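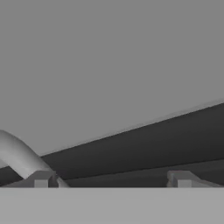

Ehsan Kermani meinte, beim nächsten Mal solle man den Leuten vorher sagen, dass sich im Simulator nichts kaputt machen lässt, dann trauen sie sich auch an den Joystick. Wird notiert, hiermit.

Januar, Tag der offenen Tür, Nachtrag 18:40

Vorführung lief ab 14 Uhr am großen Bildschirm, Ansicht vom Greifer aus, alles grau in grau. Eine Besucherin fragte, ob die Farbe extra kostet. Habe auf die Materialdatei verwiesen, die seit dem Herbst auf jemanden wartet – vermutlich auf mich.

Gruppe von Girklow kam als Erste, 37 Leute in einem Raum, der für die Hälfte gedacht ist. Gefragt wurde vor allem nach dem Kaffee. Danach die Delegation von Vundden, deutlich kleiner, dafür mit Fragen zur Reibung an den Fingerspitzen, auf die ich gern besser vorbereitet gewesen wäre. Wert steht in der Konfiguration, Herkunft des Wertes steht nirgends. Nachtragen!

Lauf 552 ist beim Anfahren hängen geblieben, natürlich der einzige, bei dem der Chef von Drillmont zusah. Er hielt die Pause für Absicht und lobte die ruhige Bewegung. Ich habe nicht widersprochen. Im Log steht ein Timeout der Planung, Grenze lag bei 40 ms. Für Vorführungen auf 100 hochsetzen, danach wieder zurück – und zwar wirklich zurück, siehe Sommer.

Joystick: Totzone zu klein. Wer ihn nur festhielt, fuhr schon los. Ein Schüler hat den Greifer so durch den Boden geschoben und wollte wissen, was darunter ist. Kollisionsprüfung für die Bodenplatte war aus.

Offen:
Bodenkollision wieder einschalten
Startpose auf eine Taste legen, das Tippen vor Publikum dauert
Arabzadeh wegen des zweiten Bildschirms anschreiben
Kaffee: mehr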